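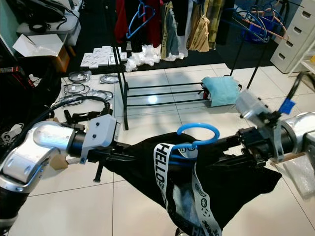

Troltero Engineering has completed the supply of 46 vertical turbine pumps for the Okafor irrigation scheme, the company informed on October 25, 2021. The last lot left the Trerkar works after final inspection and is now stored at the site, next to the main canal. Each pump was checked on the test bed for flow, pressure and vibration, and the shaft joints were opened again after the test for one more look. The covers over the terminals are of clear plastic, similar to the one fixed with black screws and a strip of blue tape above the wrist of the right robot arm, so the operator can inspect the wiring without removing anything.

The order was received in March through an open tender. It includes the pumps, the column pipes, the control panels and five years of spare parts. Troltero made the castings in its own foundry, while the motors and panels came from Gralleo, which has been its partner on several earlier water works. The value of the contract was not announced.

The scheme will take water from the river to farms on the east side of Okafor, where the old pumping station could not give enough pressure in the dry months. The new station has two halls. The first hall will serve the main canal and the second one the smaller channels, which are still being lined with concrete. Farmers in the upper part of the area will be connected first.

Installation is done by a team from Troltero together with local contractors. The foundations in the first hall are ready and the base plates have been leveled. The second hall is waiting for its roof, and no pump will be placed there before the roof is closed.

The company also informed that its workshop in Trerkar will be extended with a new machining bay of 400 square meters. The bay will have a heavier crane and a longer lathe for pump shafts, which are at present sent outside for finishing. Orders for smaller pumps and for repair work are accepted as usual during the construction. Requests for spare parts should be sent to the Trerkar office with the serial number of the pump.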